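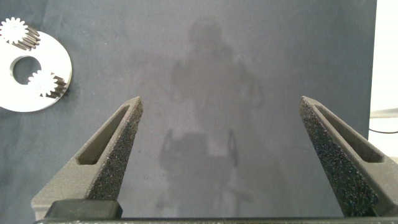 **My sister is in recovery and coming to stay – what do I do about meals?**

My younger sister finished day treatment for anorexia in the fall and is staying with us for 60 days from February. She has a meal plan and a dietitian she talks to by video. I have two kids who comment on everything, and my husband is always on some diet or other. Do I sit with her for every meal? Do I cook separately? She says "just be normal" but I don't know what that means here.

Torunn Dahlgren, 9 December 2024

---

**Signe Berge**

I was the sister in this situation, at 33. Ask her if the dietitian will do one call with you on it. Mine did, and it settled most of the questions in an hour.

What worked in our house:

- Same food for everybody, at set times. I plated my own.
- No talk about calories, weight or "being good" at the table. Your husband needs to hear this before she arrives.
- The scale went into the garage.
- Something to do for half an hour after dinner. We played cards.

With the kids, one sentence is enough: "We don't comment on what other people eat." Don't tell her she looks healthy – I know people mean it kindly, but I heard it as "bigger" for a long time.

Also agree now on who you call if she starts skipping meals, and get her okay to call them.

---

**dalen262**

Don't cook separately. My niece hated that. Otherwise ask her.

---

**Skarnel**

Agree with Signe about the call. Check that her prescriptions cover the whole stay too, we had to sort out a 90 day refill from another state and it took forever.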